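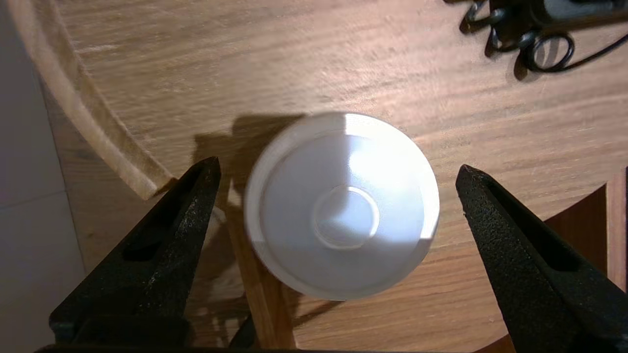 Gallery > Software > Grasp Planning and Wrist-View Perception

This page presents work from the Pelura manipulation software programme, carried out jointly with Waverik. The programme develops the planning and perception layers that allow a two-fingered gripper to approach small household objects using a wrist-mounted camera alone. The software is maintained under the name Prillance and is made available to partner sites twice a year, with the next release planned for August.

Approach, wrist view
A round white object between the two fingertips, on a wooden tabletop. Strong light on the upper part of the rim and soft grey shading lower down make objects of this type a useful test for the outline detector, which must fit a complete circle to an edge of uneven contrast.

Notes on the software

Perception. The wrist stream is processed at 30 images per second. The detector proposes an outline, and a second stage estimates the centre and the width across the rim. Images with blurred edges are kept and given a lower weight — discarding them was found to delay the estimate during the final part of the approach.

Planning. The planner scores 6 candidate finger placements for each estimate and selects the one with the greatest clearance on both sides. Cables and other items elsewhere on the table are treated as obstacles, whether or not they have been recognised.

Control. Finger closing is handled by a separate process, Pomare, which may refuse a command if the estimate has become too old. Refusals are written to the run log together with the image that preceded them.

Tooling. The replay viewer displays the wrist image beside the planner's scores, and allows a run to be repeated with altered settings. The current test set holds 186 recorded approaches, of which 69 concern pale objects under strong light.

Partner sites wishing to contribute recordings should use the standard export format and include the camera calibration file with each submission. Recordings supplied without calibration are held separately and do not enter the test set.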